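Foreign-owned subsidiary: bring in capital as equity or as a shareholder loan?

Posted in: Cross-border investment, company setup
Asked by Khadija Kettani

I run finance for Mancuso, a small maker of packaging film. We are opening a wholly owned subsidiary abroad, in a country that has been courting manufacturers with an investment incentive program. The program office has accepted our application in principle. We expect the registration certificate in July.

The budget for the first phase is 2,415 (all figures in thousands, our home currency). Of that, 888 is for equipment and the rest covers the lease, fit-out, wages, and working capital until the line is selling. The parent has the cash, so no outside bank is involved.

My problem is the form the money should take. The incentive terms say the investor must show "registered investment" of at least 900. They don't define the phrase. Our local lawyer says paid-in share capital counts and that loans from the parent "may" count. Our tax adviser at home would like as much as possible to go in as a loan, for two reasons: interest is deductible in the subsidiary, and principal can come back without a dividend declaration.

The equipment complicates this. It already belongs to the parent and is sitting in our warehouse. We could sell it to the subsidiary, lend it, or contribute it in kind in exchange for shares. A contribution in kind needs an appraisal by a licensed valuer, and I've been told that can take weeks.
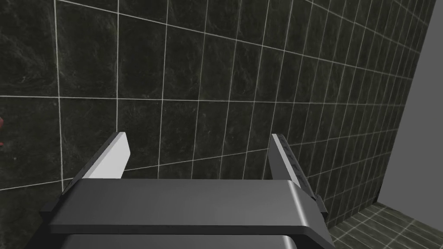 The second thing I can't pin down is the order of events. The bank that will hold the subsidiary's account wants the registration certificate before it opens a full account. The program office wants proof of transfer before it issues the certificate. Each one tells me to go to the other first.

So what I'd like to know is whether a shareholder loan can be registered as foreign investment for this kind of program, what the debt share should look like, and how people have gotten past the account and certificate loop. Pointers to the type of document to ask for would help more than general advice. I have plenty of general advice.

Corrado Parisi

Start with the threshold and leave tax for later. If the program says registered investment of at least 900, put at least 900 in as paid-in share capital, in cash. Don't rely on a loan or on the equipment for any part of it. Paid-in capital is the one item that every investment office recognizes, and it is proved by two papers: the bank's inward remittance certificate and the updated share register. A reading that includes loans might be right today and be dropped the next time the implementing rules are revised.

Above the threshold you have room to choose. Points to check before you sign a loan agreement:

Registration with the central bank. In many countries a foreign loan has to be registered or reported within a fixed number of days after signing or after the first drawdown. If you miss that date, the money is still in the country, but the subsidiary may lose the right to buy foreign currency from a bank to pay you back. Get the registration reference in writing.

Debt-to-equity limit. Look in both the tax law and the incentive terms. These can be two different ratios. The tax one usually caps the interest you can deduct. The one in the incentive terms, if there is one, can cost you the incentive itself.

Withholding tax on interest. See whether there is a treaty and whether the reduced rate is automatic or needs an application. If it needs an application, file it before the first interest payment.

Rate. Use one you can defend as arm's length and keep the comparison on file from day one.

Also consider timing. If the incentive includes an income tax holiday, interest deductions during the holiday are worth little or nothing to the subsidiary, while the interest income is taxable to the parent at home. Your adviser may be optimizing for a normal tax year that is a long way off. Ask for the calculation with the holiday in it.

On the equipment, I would sell it to the subsidiary on deferred payment terms or contribute it in kind as a second capital increase after the certificate is issued. Check the customs side first. Some programs exempt imported capital equipment from duty only if it is listed in the approved project and only if it arrives after registration. A machine that lands a week early pays full duty. Used equipment may also be excluded or need an inspection certificate from the country of export.

As for the loop, ask the bank for a temporary capital account, sometimes called a treasurer-in-trust account or a blocked incorporation account. The name varies. It accepts the inward transfer, issues the certificate, and stays frozen until registration is complete. Send the transfer from the parent's own account in one piece, and have the purpose line read "capital contribution" followed by the exact proposed company name. I have seen a certificate rejected for an abbreviation in that line. 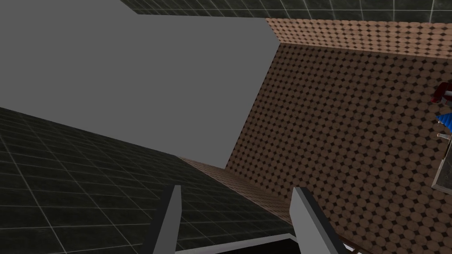

Tiina Harju agrees with the temporary account but would add a warning: not every branch knows the product. We set up a subsidiary called Ziso under a similar program, and the first branch told us flatly that no such account existed. The corporate desk at the head office of the same bank opened one in 9 working days. Ask for the desk that handles foreign direct investment by name, and bring the acceptance letter from the program office.

We did register part of our funding as a shareholder loan and it was counted, but only the drawn amount, and only after the central bank reference came through. The undrawn part was ignored. If your program has a yearly compliance report, repayments may reduce your registered investment, so don't let the total slip under the minimum when you start paying principal.

Write to the program office and ask for a written ruling on what "registered investment" includes. Ours answered in one page, and we attached it to everything afterward.

Sandro Pellegrini

Just put it all in as equity. Loans are a headache and the bank will ask questions every year.

Khadija Kettani

Thank you. The holiday point had not been raised with me and I've sent it back to our adviser. The machines are used, so I will hold shipment until the project list is approved. One follow-up for Corrado — if we contribute the equipment later, is the appraised value or the book value what goes on the share register?

Corrado Parisi

The appraised value accepted by the registrar, as a rule. Book value matters to the parent, where the difference may be a taxable gain. Get the home tax position settled before the valuer signs.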